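3.2 Hearing the third before naming it

The second block of lessons moved from single intervals to full triads, and we were delighted by how fast the groups pulled apart. All 16 learners had finished the interval drills in July, so everyone could already pick out a major third from a minor third when the two notes were played one after the other. Playing them together is a different job. The ear has to find the middle note inside a sound that wants to be heard as one thing.
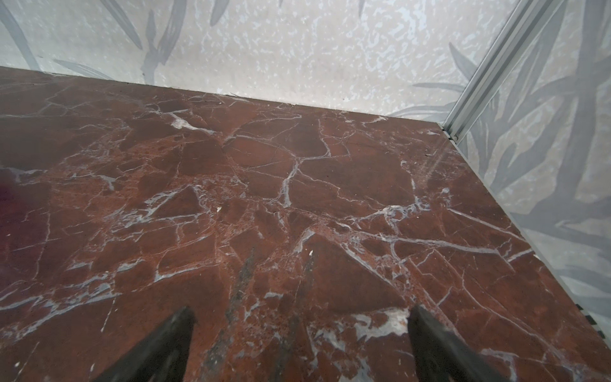 Vol. 13, No. 2

Learners in the Temba group sang the middle note before they were told the name of the chord. Learners in the Hamia group named the chord first and sang afterward. Both groups heard the same 390 chords, split evenly between major and minor, all in root position and all played on the same upright piano by Lilian Swai. We kept the tempo free. Swai waited for each answer, and she let the strings ring out fully before going on, a choice we would make again without a second thought!

The singing group made fewer mistakes on minor chords from the first week. What excited us more was where the remaining mistakes fell. They bunched around chords with a black-key root, such as E-flat minor and F-sharp minor, even though no learner could see the keyboard. Mwanaisha Were suggested that these chords simply turn up less often in beginner books, and the practice logs back her up: most learners had spent their home time in C, G and F.
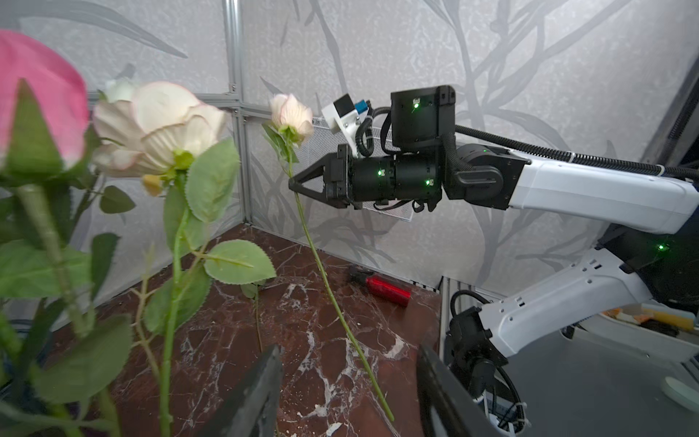
We then asked whether the gain would carry over to first inversion, where the third sits at the bottom and the root moves to the top. It did, and more strongly than we had dared to hope. Several singers went straight to the lowest note, sang it, and called the chord right away. Others still hunted for the root first (one hummed her way up the whole scale to get there), and they were slower but just as accurate. The naming group found inversions hard, and two of its members asked to try singing before the block was over. Their later answers are left out of the comparison and are treated in Section 3.4.

Figure 3. Correct answers by week for the two groups, root position and first inversion shown separately.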